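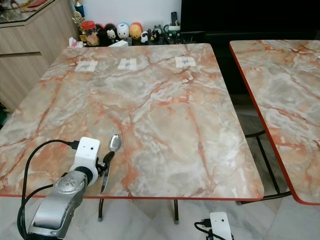
The Vulstead grip fault was a recurring failure in tabletop robot arms running the Nukalero control software, first reported in January. Arms set to pick up cutlery would let a spoon slip or close their fingers beside it, then log the attempt as a success. The maker, Pemier, blamed shiny metal, which it said confused the wrist camera. That account has been doubted. Justinas Hunt, who ran 200 trials at the Vulstead workshop, counted 32 false successes and found that dull plastic spoons fared little better. He suspected the software was checking motor position and ignoring grip force.

Pemier released a patch on Monday, September 5, 2022, and called the matter closed. It has published no test results, and the Cheung review lists 4 later reports of the same fault.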